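Sign-in sheets, pens and the front desk: what changes in August

The front desk at the Dorkdale Community Hall is moving. Starting in August, the desk will be in the side lobby by the Maldonado Street doors, where the coat racks used to be. The old desk by the main entrance will be taken out so the new ramp can be finished. If you teach a class, run a group or rent a room, please read this item through, as a few of the steps you are used to will be different.

Why the desk is moving

The ramp that was approved last winter needs more floor space inside the main doors than the first drawing showed. Macario Hinojosa, the building manager, looked at two other layouts. One would have put the desk in the hallway, which the fire inspector did not like. The other would have closed the small kitchen. The side lobby was the third choice on paper and the best one once people walked through it.

The main doors will stay open during the work except on the first Monday, when the door frames are being replaced. On that day everyone should come in from Maldonado Street. The bus stop is on that side anyway, and the walk from the parking lot is a little longer.

Signing in

Every group still signs in on paper. We tried the tablet for most of the spring and it caused more lines than it saved. People forgot their group codes, the screen went dark between visitors, and the list it printed at the end of the night left off anyone who had typed only a first name. The tablet is now used for room bookings only.

The paper sheets have been redone by Nayeli Lozano. The new sheet has one line per person with room for a full name, the name of the group and the time of arrival. The phone number column is gone. Several members asked for that, saying they did not want their number sitting on a counter all evening. If you are already registered with a group, the office has your number on file. First-time visitors fill out a separate card, which goes straight into the drawer.

Group leaders should pick up their sheet at the desk before the session starts and bring it back when the room is locked. Please do not leave it taped to the door. Last month we had to rebuild the attendance for the Monday sewing circle from memory, and the grant report for that room depends on those numbers.

Sheets are kept for the grant year and then shredded. If you need a copy for your own records, ask for one when you turn the sheet in. Copies requested later take longer, as the older sheets are boxed upstairs.

Pens

Ink has been a small but steady problem. The shredding company does not care what the sheets are written in, but the scanner does. Pencil comes out as a gray smear. Light blue gel ink vanishes. Felt tips bleed through to the other side and make two names where there was one. Please use black or dark blue ballpoint on every form, including the visitor cards and the key log.

We buy pens by the box and put them out at the desk, in the craft room and in the upstairs office. A good number of them go home in pockets. That is easy to do and no one is in trouble over it, but if you find a few in your bag, bring them back. Loose pens with no cap can go in the tray by the copier, where Guadalupe Mendoza tests them on Fridays and throws out the dry ones.

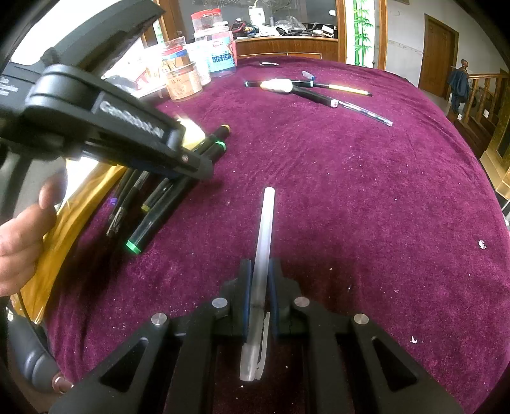 Keys and room cards

Room keys will be kept in the steel cabinet behind the new desk. The cabinet has a new lock made by Vimska, and only desk staff can open it. Group leaders will no longer be able to reach over and take their own key, even if they have done so for years.

To get a key, give the desk your name and the room. You will sign the key log and be handed the key with a colored tag. Green tags are for ground floor rooms and yellow tags are for upstairs. The storage cage has its own red tag and is signed out separately, even if you already have a room key.

A lost key costs $11 to replace. That is what the locksmith charges us. The yellow-tag rooms share one key pattern, so if one of those goes missing we have to be told the same night. Call the evening number on the back of the tag and leave a message if you do not reach anyone.

If your session ends after the desk closes, put the key through the slot in the cabinet door. Push it until you hear it drop. Keys left on the counter count as not returned.

Evening hours

The desk will be staffed until 7 on weeknights during the ramp work. This is earlier than people are used to. The evening staff are needed to let the contractors out and check the doors, and they cannot do that and run the desk as well. Regular hours will come back when the ramp passes inspection.

Groups that start after 7 can pick up their key earlier in the day. Crescencio Beltrán, who leads the late choir rehearsal, has been doing this for a few weeks as a trial. He reports that it has worked well apart from one evening when the key was at his house and the choir was on the steps. If you collect a key early, it may be worth agreeing with someone else in the group on a backup plan.

Weekend hours are not changing.

Room bookings for the fall

Fall bookings are open. Groups that met in the spring have first claim on the same room and time, but you do have to ask for it. It does not carry over by itself. Please let the office know by the end of the month. After that, open slots go to the waiting list, and there are 3 groups on it now that would take almost any evening.

The large room will be unavailable on some weekdays while the floor is sanded and sealed. We do not have the dates from the contractor yet. When we do, they will be posted at the desk and sent to group leaders by email. The smell from the sealer lasts a day or two, and the windows on that side will be left open, so groups in the rooms next door may want to bring a sweater.

The upstairs craft room has new shelves along the back wall. Each regular group has been given one shelf with its name on it. Anything on the floor or on the windowsill at closing time will be moved to the storage cage. Glue, paint and anything that can spill should go on the bottom shelf with the lid on tight.

Tables and chairs

Folding tables go back on the cart flat side out, with the legs locked. Two were put away with the legs loose in the spring and one of them came down on a foot. Chairs stack seven high and no more. The wheeled dolly is made for seven and tips over past that.

Table coverings that belong to your group should go home with you or on your shelf. The hall has a few plain cloths that anyone can borrow. Ask at the desk and shake them out before you return them. If one needs washing, put it in the bin in the kitchen and not back in the closet.

Lost and found

The lost and found box is moving with the desk. It is being cleared before the move, and the office would like to find owners for as much of it as possible. At the moment it holds several umbrellas, a child's rain boot, a pair of reading glasses in a Gokport case, a casserole dish with a glass lid and a music stand. Stop by and take a look. Anything left goes to the thrift shop on moving day.

Valuables such as phones and wallets are not kept in the box. They are locked in the office, and you will be asked to describe the item before it is handed over.

Help on moving day

We could use a few people to help carry on the morning of the move. The heavy items are being handled by the contractors. What is left is mostly binders, brochure racks, the bulletin board and the contents of the desk drawers. Wenceslao Quintero is keeping the list of helpers. Leave your name with him at the desk or in the office mailbox. The doors will be open from 7 in the morning, and there will be coffee in the small kitchen.

Please wear closed shoes. Parking on the Maldonado Street side will be blocked off for the truck until noon, so use the back lot.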